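4.2 Shared snack storage in small workplaces

The second group of sites consisted of small workplaces in Flondetbridge in which food and drink were kept for common use. Two of these sites had no kitchen of their own, and at both the stock was held in the same room in which people worked. The storage was therefore always in view, and staff passed it many times in the course of a day. This section considers how the form of the storage affected the way in which goods were put away, found and replaced. The stocking records kept under the Wekia scheme, described in Section 3, are used where they bear on the matter.

Open wire units were more common than we had expected. Cupboards were present at most sites, but they tended to be given over to paper, cleaning materials and crockery, and the snacks were left to whatever could be placed on a table. Staff described wire units as easy to move and easy to wipe down. They also noted that the contents could be checked from across the room, which reduced the number of occasions on which somebody bought an item that was already in stock. Against this, small packets slipped or caught in the mesh, and light items were sometimes pushed out of sight behind heavier ones.

The arrangement shown in Figure 6 belongs to the type that we call mixed open storage, in which packets and drinks share one unit and are separated by height. Bottles stand on the floor of the unit, where their weight does no harm, and bags are laid along the top edge. The arrangement makes use of a surface that the unit was not designed to offer. It was nevertheless stable over time at the sites that adopted it, and it was reached independently at each of them, without instruction from the project. 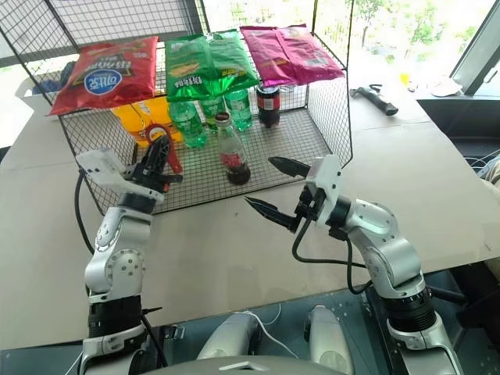 Figure 6. Mixed open storage: bags of chips along the top edge of a wire mesh unit, bottled drinks on its floor.

Height was only one of the ways in which goods were kept apart. Like was generally placed with like, so that bottles of the same drink stood together and bags of the same flavour lay side by side. Colour appears to have played a large part in this. Several participants could not give the name of a product they took regularly, yet all could say what colour it was, and requests for new stock were often made in those terms (`more of the green ones'). This was especially marked for imported snacks, where the lettering on the packet could not be read by every member of staff. Where two products had packets of the same colour, they were put away together and confused more often than any other pair.

A different practice was found with single bottles. An item of which only one remained, or which differed from its neighbours in material or size, was frequently set forward of the rest. In interviews this was explained in two ways. Some participants regarded the forward position as a sign that the item should be taken next. Others understood it to mean that the item had been put aside for a colleague, and left it alone. The two readings are plainly at odds, and at one site a bottle remained in the forward position for 11 days. We return to this point in Section 5, as it bears on the question of labelling.

The top edge presented difficulties of its own. Full bags tended to keep their place, whereas bags that had been opened and folded over were liable to slide. Bags placed across the opening of a unit also made it harder to reach the drinks at the back, and participants said that they usually took a bottle from the front even when they would have preferred another. The back rows were in consequence replaced less often. At the Sasaki site staff dealt with this by turning the unit round at each restocking – a simple measure, and one that was still in use when our visits came to an end in October.

No such pattern was observed with the Flunder cabinets, which were supplied to 9 of the sites for comparison. These have solid sides and two fixed shelves, and bags and bottles were kept on separate levels from the first day. Stock was tidier, but it was also checked less often, and the stocking records show more items bought twice. Participants who had used both forms of storage were divided in their preference. Those responsible for buying favoured the open units, while those who sat nearest to the storage tended to favour the cabinets, chiefly on grounds of appearance.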